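Enda Parallel Gripper, Soft-Goods Version
Supplied by Fustport

Home > Grippers > Two-finger > Textile handling

Order code: 808
Sold as: matched pair, left and right hand
Lead time: 25 working days

The Enda 808 is a two-finger electric gripper for cloth, garments and other limp goods. It is intended for two-arm cells in which both grippers work on the same item. The fingers are driven by one motor, and the wiring leaves the body on the motor side, clear of the work surface.

Trial units can be borrowed for seven days before purchase. Contact Buppha Rattanakul in the trials office. The customer pays return carriage.

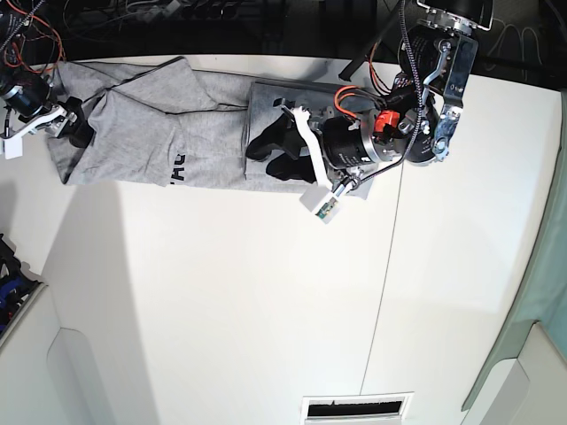 Holding force is set separately for each hand. In two-arm folding the hands seldom carry the same load: one holds a single end flat while the other grips a stack of layers. With a grey cotton garment folded into a long strip, the fingers at one end press the cloth to the table and those at the other pinch the squared-off panel, which is thicker than the rest. We recommend a low setting for the holding hand and a medium setting for the pinching hand. A high setting on cotton jersey leaves marks.

Comparison with the Mazza suction head

Customers often ask for the 808 and the Mazza to be tried side by side. Chie Hayashi ran both on the same arms, with the same controller and the same garments.

Flat single layer: both pick. The Mazza is quicker.
Folded stack: the 808 holds all layers. The Mazza lifts the top layer only.
Crumpled pile: the 808 picks on most attempts. The Mazza seals poorly on creased cloth and is not advised.
Noise: the Mazza needs a vacuum pump – allow for this in shared rooms.

Fingertip pads

Standard pads are rounded, with a smooth contact face. Ribbed pads are available to order for towelling. Pads wear with use and should be checked every five weeks in daily service. Change both pads on a hand together.

Approach to a crumpled item is made with the fingers spread and the pads facing one another across the gap. Close only when cloth lies between both pads. A wrist camera should be mounted so that both tips stay in view through the whole stroke.
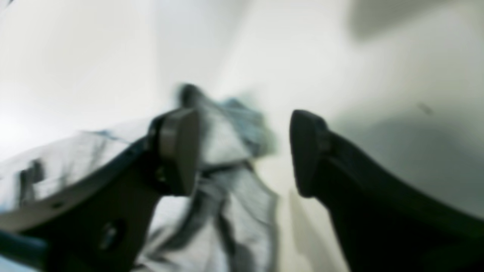 Controller

The gripper is supported by the Tokance controller from the October release onwards. Earlier releases will drive the fingers but do not report grip force. Both hands can share one controller.

Spares and support

Pad set, smooth, per pair of hands
Pad set, ribbed, per pair of hands
Motor lead, left or right – state which when ordering

Technical questions: Jordan Tindall, applications desk.
Page last revised Feb 29, 2020.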